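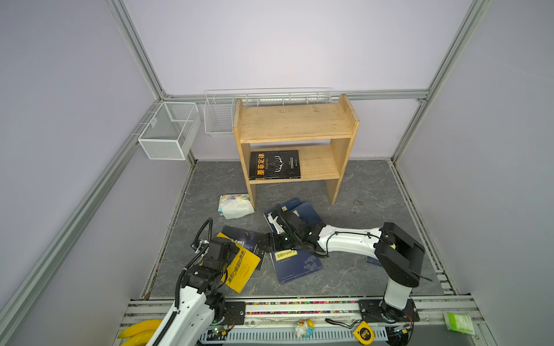
Notebook – Tue 7 November

Node sync and wallet tests

Picked up where we left off with the Grurero test wallet. The node had been running all night on the spare machine and was 1812 blocks behind when I looked, after being 2176 behind at the close of yesterday. Slow, but moving. The disk is the limit. Processor hardly used, memory fine, disk light on solid. Moved the chain data to the second drive before lunch and restarted. First restart failed with a lock file error (the old process had not shut down). Killed it, deleted the lock file, second restart was fine.

We use cookies to remember your settings. Accept | Manage

Batch of small payments on the test network, sent from Grurero to the Fonley wallet. 1000 sent in one run with the fee set to the lowest step. Of these 1748 would have been the full set from August, but I cut the list down to leave out the ones with the old address format. Fonley rejects those now and there is no point testing the same refusal again.

Results so far:

- All 1000 accepted by our own node.
- The first few went into a block quickly, then a long gap with nothing.
- Raising the fee on one stuck payment worked from the command line. The same thing from the Grurero window gave "amount missing" and did nothing.
- Fonley shows the payments as pending but adds them to the balance anyway. Same fault as in August. Still open.

The balance fault matters more than the fee one. A person looking at the screen would think they had money to spend when it has not been confirmed. I would not put this in front of anyone outside until it is fixed.

Backup and restore

Wrote out the recovery words for wallet B on paper, wiped the wallet, restored on the Ignacio laptop. Balance came back, labels did not. Labels are kept in a separate file which the backup does not touch. Copied it across by hand and they appeared after a restart. Add this to the setup notes.

Clock on Ignacio was four minutes slow. Set it again. Check whether it drifts.

Trirudance

Price feed dropped out twice in the afternoon. When it drops, the last price stays on screen with no warning. I would like it to go grey, or show the time of the last update. Left the logging on overnight at the fuller level – remember to turn it down or it will fill the drive.

To do

- Finish sync, then rerun the stuck payments with the middle fee.
- Write up the Fonley balance fault properly, with the log lines.
- Try the restore again with the labels file missing on purpose.
- Label the paper copies. Two of them look the same and I had to guess.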